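Chore Bench Notes: Clearing a Kitchen Table

The question we get most from readers in building services is whether an arm can be left to tidy a break room. As of December the answer is still no, with some qualifications that are worth setting out.

Hurel, the small integrator that has been running household trials since spring, sent us the results of its latest table-clearing series. The task is plain enough. A person puts out a mix of food, dishes and small appliances, and a single arm has to sort them: food to one side, dishes to the other, appliances left alone. The series ran to 41 attempts. In 37 of them the arm picked up the first item it went for. Only 7 ended with every item where it belonged and no help from the operator.

The gap between those two numbers is the story. Picking up one thing has become routine. Doing it again and again on the same table, with the layout changing after each move, has not. Melquiades Ocampo, who wrote the test plan, puts most of the failures down to reach planning. The arm takes a path to the far item that is legal on paper, then finds its own elbow over the thing it needs next. Cables count as well. The planner at Hurel treats the arm as rigid links and leaves the cable out of the model, so any contact between cable and dish goes unrecorded until the dish moves.
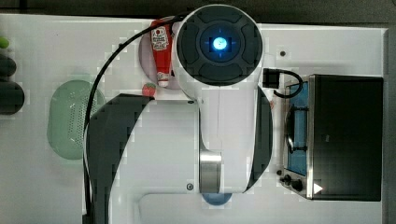 The arm over the work table, with ketchup, a strawberry, a colander and a toaster oven among the items. Photo: Hurel

Item type matters less than we expected. Squeeze bottles are forgiving, as they can be gripped in several places and tolerate some error in force. Soft fruit is harder, and Hurel caps the closing force for anything tagged as produce. Colanders are a nuisance for depth sensing - the holes return readings from the surface underneath, and the software sometimes splits one object into several. Flat plates remain the worst case. With the rim close to the table there is little to hold, and the usual fix is to slide the plate to an edge first, a move that needs clear space on at least one side.

Toaster ovens are left in place by design. Opening a hinged glass door calls for a different kind of control, and Hurel has put that work into a separate project called Skullari. No results yet.

On cost, Pledier quotes 4000 dollars a month for a leased arm, mount and support contract. At that price a machine that finishes 7 tables in 41 does not compete with a person and a damp cloth. Coutinho, which runs canteens on two factory sites, looked at the same offer and passed, though it has kept a trial open for tray return, where every object is the same shape and arrives on a belt.

Hurel plans to repeat the series with the cable included in the collision model and the same items on the table. We have asked for the failure logs as well as the totals, and will print both.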